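Lelow Floor Pickup: gripper comparison set

Version 1.1, 2022-03-17

Contents

Recordings of a two-armed robot picking up litter from bedroom floors. The set was made to compare two finger designs, Itamia and Flurkus, under the same controller and with the same head camera. It is meant for grasp evaluation and small-scale imitation learning. It is too small to train a general policy.

Episodes: 355
Train split: 258
Held-out split: 97
Camera: head-mounted, color, no depth
Control: teleoperation, both arms
Controller: Bednárik, release used in October

Task

The operator clears light items from the carpet using either arm. Items are placed by hand before each episode, following a printed layout. Furniture is not moved within a session. An episode ends when the operator presses the stop pedal or when the time limit of 200 seconds is reached. Timeouts are kept and marked as such.

Items are mostly soft, thin or crumpled: wrappers, paper, plastic film. We chose them after early trials on rigid blocks showed no useful difference between the finger designs. Paper and film did separate them, mainly in how often the fingertips closed on carpet pile instead of the item.
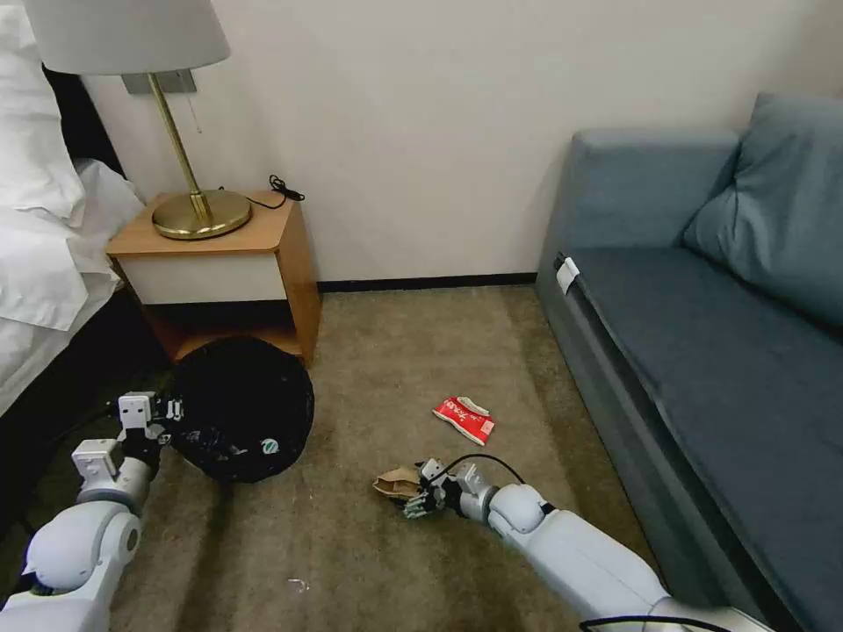 Head camera view: left gripper at the black item near the nightstand, right hand at the brown paper, red wrapper on the carpet between the nightstand and sofa.

Labels

Each episode has one row in episodes.csv, with the finger design, layout number, stop reason and operator score. Grasp attempts are listed separately in attempts.csv. An attempt starts when the fingers begin to close and ends when they open again. Failed attempts carry one of four codes: missed, slipped, dragged, carpet. Of the 355 episodes, 194 contain at least one failed attempt — these are useful for recovery work and should not be filtered out by default.

Known issues

Joint torque is missing for the left arm in layout 6. The column is present and filled with NaN.

Arm segments and cables can hide the target during the last part of a reach. Attempt times were taken from finger position, so they are still valid in those cases.

White balance was left on automatic in the first sessions. Color matching between layouts 1 and 2 is unreliable.

Operator scores are from a single operator and were not repeated. Use the failure codes for any comparison between finger designs.

Loading

Unpack all archives into one folder and run check_files.py before use. Timestamps are in seconds from episode start. Camera and joint streams are not resampled — align them on the timestamp column, not on row index.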